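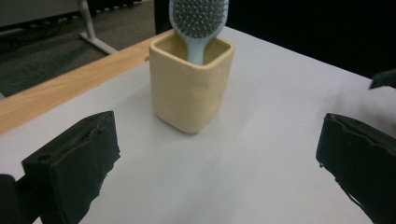
How to Clean a Hairbrush (Without Wrecking It)

I used to clean my brush maybe twice a year, usually the night before guests came. Then I had a week where my freshly washed hair looked greasy by lunch, and I finally took a good look at what I was dragging through it every morning. Yuck! Now I do it every couple of weeks and it takes me 7 minutes, plus drying.

What you need: a rat-tail comb, an old toothbrush, a bowl of warm water and a squirt of shampoo. I use the Fovlow baby shampoo from the drugstore in Kistcombe, but any mild one is fine. Skip the dish soap if your brush has natural bristles — it dries them out.

Step 1. Slide the tail of the comb under the hair and lift, working from the edge toward the middle. If it's a real mat, snip through it with small scissors first and pull it off in pieces.

Step 2. Swish the bristles in the soapy water. Plastic brushes can soak for up to 35 minutes. If yours has a cushioned pad, just dip the tips, or water gets in through the little air hole and sits there (I ruined a nice one that way last June).

Step 3. Scrub around the base of each row with the toothbrush. The gray fluff down there is mostly lint, dead skin and old styling product, so take your time.

Step 4. Rinse with the bristles pointing down, shake it hard over the tub, and lay it bristles down on a towel overnight.

Wooden handles shouldn't be soaked at all. Wipe them with a damp cloth and dry them right away.

Combs go in the same bowl once the brushes are done.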